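Paper folders vs. scanning everything for a small rental
Home Office and Paperwork > Filing and Records

ninness_duplex
I own one duplex and live in the lower half. My records are a mess and I want to fix them before the next lease starts. Right now I have a plastic tote with leases, receipts, insurance letters, the inspection report from when I bought the place, and a lot of paint store receipts that have faded to nothing.

My brother-in-law says to scan it all and shred it. My neighbor says to get a two-drawer cabinet and stop worrying. I don't have a strong opinion. I have nearly 60 sheets that matter and a whole lot that don't. What do people here do, and what would you do differently?

pkreker
Scan it. I had two filing cabinets for years and the only time I opened them was to put something in. I bought a sheet-fed scanner, did a drawer a night, and sold the cabinets. Name the files with the year first, then the address, then what it is. They sort themselves that way.

Keep originals of the deed, the title policy and signed leases. The rest can go once you've checked that the scan is readable.

Kulsoom Kiani
I do books for small landlords and I would slow down on the shredding. Most of the trouble I see is from people who scanned and then couldn't find the scan. One client had the same roof invoice saved under three different names and the furnace invoice under none.

For one building, paper is fine. One folder per unit, one for the building as a whole, one for insurance and one for taxes. For you that makes five. Put the newest sheet in front. When a tenant moves out, that tenant's papers come out of the unit folder, get clipped together with the dates on top, and go in a box.

The faded receipts are a real problem. Thermal paper doesn't last. Photocopy those the week you get them, or scan just those.

ninness_duplex
That makes sense about the thermal paper. Do you use hanging folders or the plain ones? The store had both and I left without buying anything.

olano_m
Plain ones, inside hanging ones if you have a drawer with rails. If you don't have rails, skip the hanging kind. They slump over in a box and the hooks catch on everything.

I'd get the kind with a fastener at the top for leases. It's slower to add a page, but an addendum can't wander off.

pkreker
Fasteners are the reason I quit paper. You need page 4, so you take off everything on top of it, copy it, and put it all back. Then you notice you put it back in the wrong order.

olano_m
How often do you need page 4?

pkreker
Twice a year, maybe. The pet addendum, usually.

Kulsoom Kiani
Put the pet addendum on top then. You can arrange them however you like.

Back to the folder question. I use ordinary kraft letter-size ones, third-cut tabs. Don't buy the heaviest stock. It takes up room and a lease isn't that thick. Write on the tab in pencil the first month until you know your categories are right, then label them properly. People always change the categories.

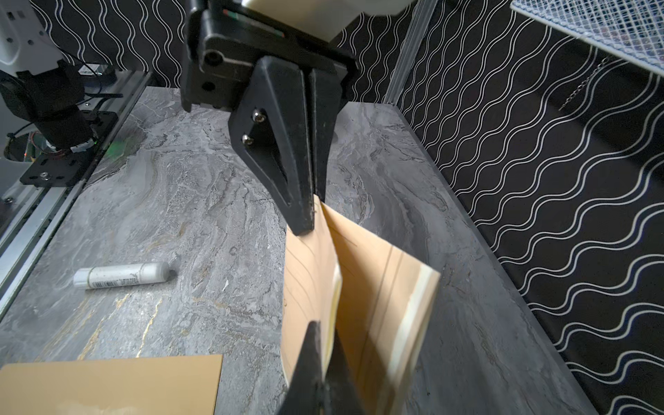
Color coding I'd leave alone unless you have several buildings. It's fine until you run out of green and the store has stopped carrying that shade. If you do go that way, color the label and keep all the folders the same.

matic_attic
Different view from the others. I have four units and I do both, paper for anything with a signature and scans for everything else. Bills come by email now anyway, and printing them so I can file them seems silly.

The thing I'd push is a monthly date. I sit down on the 15th and do whatever has piled up. It takes me less time than a load of laundry. When I let it go from January to May one year it took a whole weekend and I still had to call the plumber for a copy of his bill.

ninness_duplex
Doing both is where I was leaning. Where do you keep the scans? I don't want them only on my laptop.

matic_attic
Laptop plus an external drive that lives at my sister's. I swap it when I visit. Some people use an online backup and that's fine too. Have one copy outside the house, whatever you pick.

pkreker
Agree with that part completely. And open a few of the files after you copy them. I once backed up a folder full of shortcuts with no documents behind them.

dryerase22
Does anybody know how long you have to hold on to security deposit paperwork? We had a tenant come back asking about hers long after she left.

Kulsoom Kiani
It depends on the state, so look up yours. I tell clients to hold the move-in checklist, the move-out checklist and the itemized letter together and to be generous about how long. Those are the pages people argue over. Same goes for proof you mailed it.

ninness_duplex
Update. Sorted the tote onto the dining table last night. Made the five folders, pencil on the tabs like Kulsoom said. Copied every paint receipt I could still read and threw out the ones I couldn't. I ended up adding a sixth folder for appliance manuals and warranties, which didn't fit anywhere.

Skipping the fasteners for now. Might change my mind on the leases.

olano_m
You will.

pkreker
Manuals are all online. Recycle them and write the model numbers on one sheet.

ninness_duplex
Not for the upstairs stove, I already looked. But I'll do the model number sheet for the rest.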